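Steltari
@steltari

Thread on whether a machine can do the laundry yet. Short version: parts of it, slowly, in a white box. Longer version follows in numbered posts. I work on the software side of one of these cells and have opinions about buttonholes.

1/ People ask about "laundry" as if it were one job. It is a chain: collect, sort, load, wash, unload, dry, fold or hang, put away. The washing was automated decades ago. Everything either side of the drum is still done by hand in nearly every home I know of, mine included.

2/ The drum works well because it never needs to know what is inside it. It turns, heats, drains and spins. A shirt and a tea towel get the same treatment. Every later step needs to know which bit of cloth is which, and that is where the trouble starts.

3/ A mug has one shape. You can estimate its position, plan a grasp and be right most of the time. A garment dropped on a table has no fixed shape at all, and it changes again when you touch it. Your estimate is out of date as soon as the finger lands.

4/ Dark cloth is worse. Folds in a pale shirt give you shading to work with. Folds in a black one give you a few grey highlights along the ridges and very little in between. Depth sensors vary a lot on this too. Check yours on black jersey before believing the data sheet.

5/ Two arms, a flat white surface, black cloth. General view first, then from the wrist.
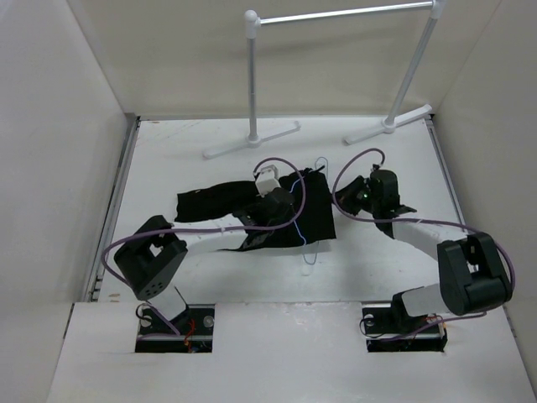
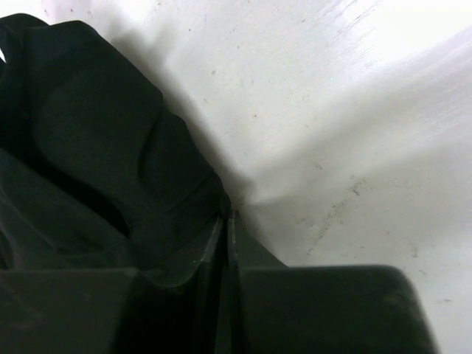
6/ Grasping. Two-finger grippers pinch. Pinching is fine for picking cloth up and poor for finding out what you have picked up. One layer or two? Hem or middle? A person rubs finger and thumb together and knows. With plain rigid fingers you get a motor current and a jaw width, and thin fabric barely moves either number.

7/ The wrist view helps more than I expected when we first tried it. A fixed camera tells you where the heap is. A wrist camera tells you what is going into the jaws, at close range, with the fingers in shot as a reference. The drawback is that the fingers and the cloth between them can hide most of what you wanted to see.

8/ Two arms are close to a minimum for garments. One holds while the other moves. With one arm you end up using the table as the second hand, dragging cloth against friction, and that depends on the fabric, the surface and how clean the surface is.

9/ Numbers, our own and nobody else's. The Mallance set stands at 3,377 attempts on soft items. Of those, 3,329 were usable after we threw out dropped frames and bad calibrations. In 2,949 the first grasp held on to something. "Something" is doing a lot of work in that sentence. It includes pockets, linings and the wrong sleeve.

10/ So please be careful with grasp rates, ours included. A held garment is not a folded garment. Ask what was counted as success, how the item was laid out at the start, and whether a person reset the table between attempts. For us a person did, every time.

11/ Shop floor. Jardine asked whether a cell could tidy returned tops: pick up, straighten, stack. For a single known item presented the same way each time, I would say it is worth a trial. For a mixed bin I would not quote. The sorting is harder than the straightening, and it has to be done first.

12/ Speed. A person folds a T-shirt in a few seconds without looking. Any machine trial should run at least 100 items end to end with no help before anyone puts a rate in a slide. Count the stoppages as well as the finished items. Stoppages are what you pay staff for.

13/ Home. Harder than the shop in almost every respect. Poor light, a bed or a sofa in place of a flat white table, children, a cat. Also no technician. The Kisness rig gets its calibration checked on Sunday evenings and I can't see many households keeping that up.

14/ What I think is close: towels and flannels, pillowcases, one kind of uniform top in quantity. What I think is some way off: fitted sheets, anything inside out, tights, a shirt with the cuffs still buttoned.

15/ Socks deserve their own thread. Pairing is mostly a vision problem and fairly tractable. Turning one the right way round is a handling problem and I have no good answer for it.

16/ Replies are open. If you have run deformable handling on dark fabric and found lighting that brings the folds out without glare off the table, I would like the lamp angle and the diffuser you used.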